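Home Guides Data Working Practice Contact

August – Suha Haddadin
4 min read

# Gremen Disassembly Set: Data Card and Rules of Practice

## Purpose

The Gremen Disassembly Set records the removal, handling and refitting of parts in desktop computers. It is maintained for groups that train or test robots on repair and recycling tasks. This card states what the set contains and the rules under which new episodes are accepted. Contributing sites are expected to follow the rules in full. A site that cannot meet a rule should write to the maintainers before recording, and any exception granted will be listed in the release notes.

## Contents

The current release holds 3564 episodes, of which 3418 passed review and are recommended for training. The remainder are kept in a separate folder named `held` and carry a short note on the reason. They may be used for work on failure detection. They should not be merged with the main set without a statement to that effect in any published result.

Episodes come from two sites, Urner and Bouvier. Vastby will join with the next release and is bound by the same rules.

## Preparing the workspace

1. The computer is disconnected from outside power before it reaches the table. The power cord is stored away from the work area.
2. The side panel is removed and the case is laid flat with the interior facing up.
3. Small parts that are outside the case at the start of an episode are placed in the fixture plate. Processors go in the recessed pocket and memory modules in the long slot.
4. The fixture plate is set beside the case and must not overlap it. If the plate shifts during an episode, the operator ends the episode and resets.
5. Cables that remain in the case are left as found. Tying them back makes the task easier and is not permitted, except where a cable could catch on a moving part of the robot.

## Handling rules

Drives are held by the sides of the body. Contact with the exposed circuit side is recorded as a fault even when no damage is found. A drive must be lifted clear of the power supply and the drive cage before it is moved sideways.

When the processor socket is open, no part may be carried across it if another path is available. Sites have raised objections to this rule on grounds of time. It stands for this release.

All drives are wiped before use, and the wipe is entered in the site log.

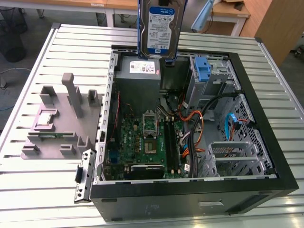 Speed limits apply whenever a held part is inside the outline of the case. Each site sets its own limit and states it in the site file. The limit may be changed between sessions but never within one. Operators keep both hands outside the work area while the arm is powered, and a stop button must be within reach at all times – a software stop alone does not meet this rule.

## Review

Each episode is checked by a reviewer who did not operate the robot. The reviewer confirms the task label, the start and end points, and any faults. An episode with 3 or more faults is moved to `held`. Disagreements between operator and reviewer are settled by the maintainers, and both opinions remain in the record.

## Known limits

- The set covers 16 case models, all of them desktop towers. Laptops and servers are outside its scope.
- Labels on parts may be readable in the video. Serial numbers have not been masked.
- Lighting differs between Urner and Bouvier. No correction has been applied.

## Changes and contact

Proposed changes to the rules are sent to Suha Haddadin with the rule number and the suggested wording. Changes take effect at the next release and do not apply to episodes already accepted.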